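The Kitchen Counter That Teaches a Robot to Hesitate

At the Zomley laboratory, researchers have found that a machine learns more from the moments before it touches something than from the touch itself.

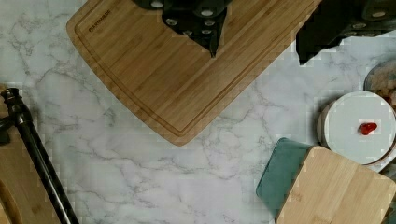 The counter at Zomley from the wrist camera, with two black gripper parts reaching in, one of them over a bamboo board.

The building was a bakery once, and in April the front room still gets the morning sun very early. The people of the Zomley laboratory start at seven, before the traffic makes the windows shake. They work with kitchens. To be exact, they work with one kitchen counter, which they arrange again and again in new ways, and on which a robot must do small household tasks that a child of six does without thinking.

The project is called Cumero. It began three years ago with a simple complaint. The robots in the laboratory were good at picking up things, but they were bad at coming near to them. A gripper would go to a lid in a straight line, at one speed, and if the lid was a little to the left of where the program expected it, the fingers closed on the rim or pushed the whole container away. The grasp itself was blamed for this during many months. New finger pads were tried, and then softer motors.

When the team finally looked at the recordings slowly, they saw that most of the failed attempts were already lost before the fingers began to close. The arm had made its decision too early and did not change it.

This observation is the center of the method, which the laboratory now calls late commitment. The idea can be told without mathematics. In the usual way of teaching, a person guides the robot through a task many times, and the robot learns to copy the whole movement. Every part of the movement has the same weight. In Cumero, the movement is divided in two. During the first part, the robot is allowed to keep several possible targets in its mind, for example the knob of a lid, the edge of a board and the fold of a cloth. It moves toward a place which is useful for all of them. Only in the last part, when the wrist camera is close, it must choose one.

For this the camera at the wrist is of great importance. A camera on the ceiling sees the complete kitchen, but it sees the arm as well, and the arm hides the very thing it wants to take. The wrist camera has a narrow and rather strange view. Objects come in at the sides and go out again. A plate may show only a thin piece of its rim. A cutting board may fill half of the picture, and its grain looks so regular that the older software took the stripes for separate objects. It is not a beautiful view, but it is the only one that becomes better when the hand comes nearer.

To train the system, the researchers recorded 445 demonstrations on the counter. In each one a person steered the robot to an object and completed the task. This is a small number in a field where people like to speak about many thousands, and the team chose it on purpose. They wanted to know if a better use of few examples could replace a great collection, which smaller laboratories cannot afford.

The test came with 103 new arrangements which the robot had not met in training. Boards were turned to odd angles, cloths were put under other objects, and containers were moved close to the border of the counter. The robot with the usual training completed 58 of the tasks. The robot with late commitment completed 84. The arm, the camera and the demonstrations were the same in both cases.

The people who were present at the tests speak less about these numbers and more about how the movement looked. The arm comes down, slows, stays for a short time above the counter, and then goes. Visitors often believe that there is a fault in the program. One of them, from the kitchen maker Sandhu, asked if somebody should press the stop button. The pause takes less than a second, but for a person who is used to industrial machines it feels long.

There are problems which the method does not solve. Marble gives the system trouble, because thin veins can look like the border of a flat object, and in five of the failed tests the robot tried to take hold of something that was only a line in the stone. White objects on a white surface are difficult too. A colored knob helps very much, and the team admits that some of its success with lids may come from this. They plan to repeat a part of the work with plain lids to find out.

Speed is another question. A robot that waits before every object is slow when there are many objects, and clearing the counter completely still takes more time than most people would accept at home. The partner laboratory in Nilham is now testing a version that learns when the pause can be left out. If only one object is near, there is not much to choose, and the hand may go directly. The first results from Nilham are mixed. The robot has become faster, but it has also begun again to push lids away, as it did three years ago.

In Zomley they have asked for the recordings, and will look at them slowly.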